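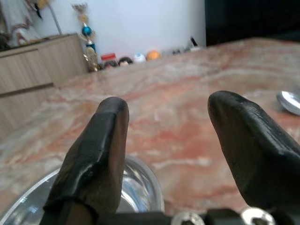
Our robot's two fingers, seen from its own wrist, with the steel bowl on the left.

Hello from the Saturday robot club in Zandness! I've been helping at the club for ages, and the thing I get asked most by new members is "how does a robot know how hard to squeeze?" It's a brilliant question, so I'm going to have a proper go at answering it. Grab a biscuit.

First, try something for me. Find a spoon and put it flat on a table. Now pick it up using only one finger from each hand, and keep the fingers straight – no bending! Tricky, isn't it? You probably pushed it along the table a bit, or got one end up and then dropped it. That's what life is like for our robot, which we call Lorneo. It has two fingers and no knuckles at all. Your hand has loads of joints, plus skin that can feel when something starts to slip, plus a brain that has been practising since you were a baby.

Look at Lorneo's fingers again. They're thick and dark, with round tips, and they're a bit lumpy if you look closely. The shiny silver circles near the bottom are screws, and each one has a six-sided hole in it. You turn a screw like that with a little bent tool called a hex key (you might have one at home in a drawer, left over from building a bed or a bookcase).

So, how does it squeeze? Somewhere in most grippers there's a motor. When the motor turns one way the fingers come together, and when it turns the other way they move apart. We call the space between the fingers the gap. Our program uses a number for the gap, and 93 is as wide as we ever let it go. When we want Lorneo to hold a spoon handle, we send it down to 6. If we say 29 instead, the fingers stop too soon and the spoon stays where it is. Guess how we found that out!

The next bit is about seeing. Lorneo has a small camera on its wrist, so it gets a very close look at whatever it's reaching for. Imagine having an eye just below your palm! Big things like a steel bowl are easy to find in the picture, but shiny things are sneaky. A bowl is a bit like a curved mirror, and it's full of bright spots and wobbly reflections. Your brain says "oh, that's just a reflection" without you even trying. A computer has to learn it.

The worktop makes it harder too. It's marble, all swirly with pink and rusty red and cream, and I love it, but a computer looking for edges can get muddled by stripes. One of our youngest members asked if Lorneo thinks the swirls are spaghetti. I still think about that.

How does it learn, then? Well, a person moves the robot through the job while the computer saves what the camera sees and how the fingers move. Then we do it again. And again! We did 10 goes at the spoon before lunch last time, and each go was a tiny bit different, with the spoon nearer or further away or turned round. If the spoon was always in the same spot, Lorneo would only learn that one spot, and it would be very confused the first time anybody tidied up.

Our big job for this term is called the Þrastardóttir Challenge (say it something like THRAS-tar-dote-ir, with a th as in "thing"). Each club has to teach a robot to put a spoon in a bowl, and in July we take ours to Sustton to show the other clubs. You lose points if you knock the bowl, so slow and careful is fine by me.

Want to have a go at home? Be the robot! Put a bowl and a spoon on the table, shut one eye and use your two straight fingers. Get someone to give you orders, but only little ones like "left a bit", "down" and "close". You can't do anything they haven't said. Then swap over, and see if you're any kinder at giving the orders than they were.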